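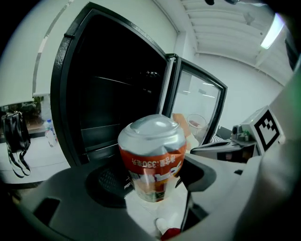 Danish Lashari escribió:

> Hola a todos:
> Tengo un proyecto a 145 bpm con bastantes pistas de percusión y dos sintes Memon. Al grabar la línea de bajo desde el teclado, las notas me quedan siempre un poco por detrás de la rejilla. Si cuantizo se arregla, pero pierdo el balanceo que tenía al tocar. He probado a bajar el búfer y entonces la reproducción cruje en cuanto entra el estribillo. ¿Alguien usa Pleterex con un búfer pequeño sin cortes? ¿O hay alguna forma de decirle al programa cuánto tiene que adelantar lo grabado?
> Otra cosa: al exportar las pistas por separado, la reverb del bus no sale en ninguna.

Hola, Danish:

Lo del retraso me pasaba igual con la interfaz Branmont. El búfer influye, pero en mi caso lo peor venía de un limitador con anticipación que tenía puesto en el máster. Mientras está activo, el programa retrasa todo lo demás para compensarlo, y tú tocas siguiendo lo que oyes, que ya llega tarde. Desactívalo del todo mientras grabas. No vale con ponerlo en bypass, la latencia se sigue contando igual.

Después mira en Opciones > Audio > Compensación de grabación. Viene a cero. Para saber qué valor poner, saca un cable de la salida 1 a la entrada 1, reproduce un clic y grábalo en otra pista. Amplía la onda y mide la distancia entre los dos picos en muestras. A mí me dio 318, lo escribí en la casilla con signo negativo y desde entonces el audio cae en su sitio. Si cambias el tamaño del búfer hay que volver a medir.

Ojo, que esa casilla solo afecta al audio. Para el MIDI hay otra más abajo, en milisegundos, y ahí no hay cable que valga: tendrás que ajustarla de oído con unas cuantas tomas.

Sobre la cuantización, no la uses al 100 %. Selecciona las notas, abre el cuadro con Ctrl+Q y baja la fuerza a 60. Acerca las notas a la rejilla y conserva parte del balanceo. También puedes extraer el groove de una de tus pistas de percusión y aplicarlo al bajo, aunque con tomas muy irregulares da resultados raros.

Los crujidos del estribillo suenan a falta de procesador. Congela los dos Memon antes de grabar y prueba otra vez con el búfer bajo.

De la reverb: en la versión 2 la exportación por pistas ignora los envíos salvo que marques "Incluir retornos". Con la casilla marcada genera un archivo aparte por cada bus. Si lo que quieres es la reverb dentro de cada pista, tendrás que exportarlas en solo, una por una. En la lista de Bromstead alguien colgó en julio un script que lo hace, pero no lo he probado con proyectos grandes.

Si sigue sin cuadrar, manda el tamaño de búfer y la frecuencia de muestreo que tienes puestos.

Un saludo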